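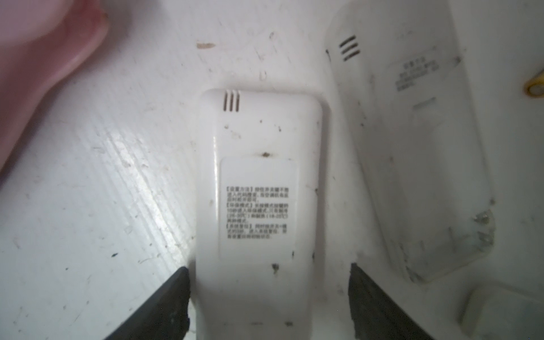 Photo: Plolutance picture desk

The handwriting analyst had been talking for most of an hour before I asked her what would change her mind. She took a while over that one.

"A client coming back and telling me I got it badly wrong," she said. Had that happened? "Not so far."

I had gone to see her because of a company called Tindall, which runs a chain of home care agencies and has been asking job applicants to copy out a page by hand. The pages go to her office in Undon. She sends back a one-page report that grades each applicant on honesty, patience and something she calls drive. She agreed to talk to me if I left her name out.

She is good company, and she doesn't oversell in the way I was braced for. When I asked whether a slanted t-bar could really tell you that someone steals, she laughed. "No single stroke tells you anything. Anyone who says that is a party act. You look for clusters."

How many strokes make a cluster? "At least 3. More is better."

Who decided on 3? "It's what I was taught."

Most of my questions ended up there. The course she took is sold by an outfit called Cutent, and it comes with a workbook, a set of sample pages and a certificate. The workbook says the method was tested on 1641 writers. I asked if she had ever seen the study. She hadn't. She assumed the publisher had it. I wrote to the publisher twice and got a brochure.

I brought a small test with me. It was two pages, copied from the same paragraph, and I told her they were by two applicants for a bookkeeping job. She looked at them under a lamp and took her time. The first writer, she said, was guarded, "maybe hiding something about money." The second was open and a bit impulsive. "I'd hire the second one and supervise."

I wrote both pages, the first at my desk and the second on my knee on a train.

To her credit she didn't get angry. "People have more than one side," she said. "You were a different person on that train."

I said that if one person can be guarded at a desk and open on a train, I didn't see how a page could be used to turn somebody down for work. She said the report is only one part of the decision. Tindall's hiring manager told me much the same by phone: "We'd never reject a person on handwriting alone." Of the 128 people who sent in a page last August, he said, 77 were called for an interview. I asked how many of the rest had been marked low on honesty. He said he didn't have that in front of him, and when I called again he still didn't.

Back in Undon I asked the analyst whether applicants ever see what she writes about them. "It isn't addressed to them," she said. Would she want to see it, in their place? "I suppose I would. I'd want to argue with it."

She kept my two pages. She would like to look at them again, she told me, now that she knows who wrote them.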